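Iltine Ballot Box, rigid, lockable
Torketti Election Equipment – Polling Station Range

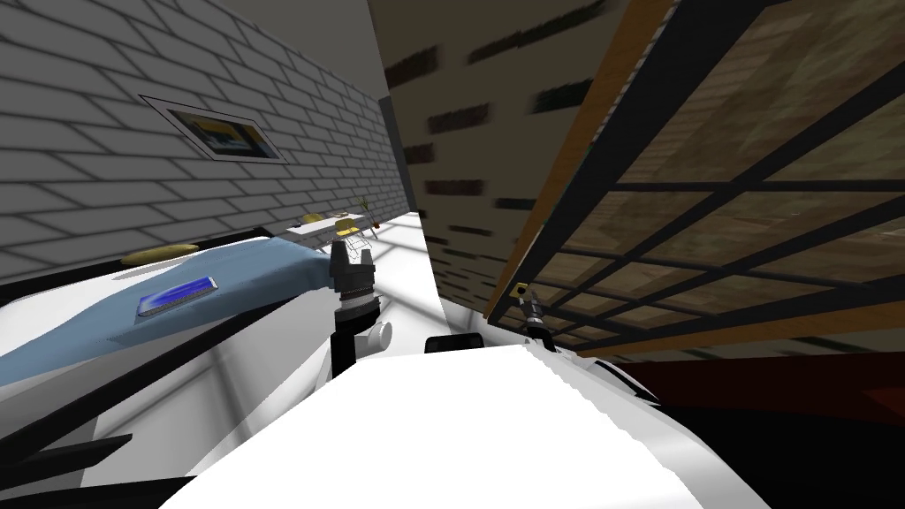 How many ballot papers does the Iltine hold?

Capacity is 3,000 single-sheet papers, each folded once, with the box shaken level at intervals during the day. Longer papers folded twice take up more room, and for these we advise one box per ballot and a spare for every polling place with two or more contests.

Overview

The Iltine is a rigid ballot box for local, parliamentary and internal party elections. It is supplied as a body, a hinged lid with a closing slot, two seal points and a clip-on label holder. The body is moulded in one piece, with no joints below the lid line. It is made at our Carkdale works and has replaced the earlier folding model in the range. Lids, slot plates and label holders for the folding model do not fit the Iltine.

Specification

Height with lid closed: 619 mm
Internal volume: 78 litres
Body: polypropylene, translucent or opaque
Lid: polypropylene, opaque grey, hinged on the long side
Slot: straight, with sliding cover, sealable open or shut
Seal points: two on the lid, one on the slot cover
Handles: two, recessed
Label holder: A5 landscape, removable
Stacking: nested when empty with the lids off; two high when full

The stated height excludes the label holder, which projects slightly above the rim if fitted to the upper clip. Boxes going into fixed racking should have the holder on the lower clip.

Translucent and opaque bodies

Both bodies come from the same mould and take the same lid. The translucent body allows staff and observers to confirm that the box is empty at the opening of the poll and to judge how full it is later on. Folded papers cannot be read through the wall. The opaque body is chosen mainly by authorities whose rules were written for metal boxes – check the wording of your own rules before ordering. Bodies can be mixed within one order without affecting the price.

Seals

Each box is delivered with a pack of 14 numbered pull-tight seals. Numbers do not repeat within an order. Two seals close the lid before the poll opens, and one closes the slot at the end. The remainder are for re-sealing after an adjourned count, or for replacing a seal that has been fitted wrongly. Spent seals should be kept with the ballot paper account and not thrown away at the polling place.

Third-party seals can be used provided that the tail passes through a 4 mm hole. Wire seals are not recommended on the slot cover, where they mark the plastic and can stop the cover from sliding fully home.

Setting up at the polling place

1. Open the lid and show the empty interior to those entitled to be present.
2. Close the lid and press down on both corners at the front until the catches engage.
3. Fit the two lid seals and write their numbers on the form.
4. Slide the slot cover to the open position.
5. Insert the label with the name of the electoral area facing outwards.

The box should stand on a level floor or on a low table within sight of the presiding officer. At full height on a standard table the slot is too high for many voters who are seated. The low stand (sold separately) is intended for rooms where the floor is uneven. It is not a step and must not be stood on.

Closing and transport

Slide the cover shut, fit the slot seal and record its number. A full box can be carried by one person over a short distance, but we advise two for stairs. Do not lift by the lid. In vehicles, full boxes should travel upright and strapped, two high at most.

Cleaning and storage

Wipe with warm water and mild detergent. Solvent cleaners cloud the translucent body permanently. Remove old labels before nesting, as the adhesive transfers to the next box. Store out of direct sunlight – the lid hinge becomes brittle after long exposure and is the part most often reordered.

Compatibility

The lid accepts the Kuzmenko slot plate, a narrow aperture used for card ballots. The plate is fitted from the inside with four screws and has to be in place before the lid is sealed. It does not alter the capacity given above.

Ordering

Boxes are sold singly or in nested sets of five. Orders for May polls should reach us by the first week of April. Carriers collect from Carkdale on Friday, so orders confirmed after midday on that day leave the following week. Spare lids, seal packs and label holders are held in stock throughout the year.

For quotations, sample boxes and printed label artwork, contact Widad Zein in the Torketti sales office. Please state the body type, the number of polling places and whether slot plates are required.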